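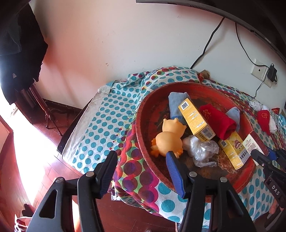
Duck, washcloths, boxes, one red basin. Tonight's question: could a machine put this lot away yet?

1/ Been arguing with my mate Yavuz about household robots since August. He reckons tidying is basically solved. I reckon he's never had to sort a basin like this one.

2/ Start with the easy win. The rubber duck is bright yellow, it's a nice chunky shape and it's lying on its back with its feet out. If a machine can't grab that, we should all go home.

3/ Now the washcloths. Two of them, both light blue, both folded but sitting at different angles. Pick one up wrong and it's no longer folded, so now you've got a second chore!

4/ Boxes I'll give him. Flat sides, and there are QR codes on the two yellow ones. Reading a code is the bit computers are great at. Knowing that medicine goes up high and away from the kids is a different skill, and I haven't seen a demo of it.

5/ My money's on the crumpled clear plastic bag being the thing that breaks everyone. See-through, no fixed shape, something small and white wrapped up in it. Is it rubbish? Is it somebody's favourite thing? I'd have to ask, and I'm a person.

6/ And then socks. One white, one red with gold embroidery, both beside the basin. Pair them? Leave them? Go hunting for the other two? (I've lost whole Sundays to this.)

7/ Yavuz's comeback was that I'm slow at it too - fair. But I do it while on the phone to Mum, and I don't need charging.

8/ We've put a coffee on it. Anyone got a clip of a robot folding a washcloth in real time, not sped up? Send it my way and I'll pay up.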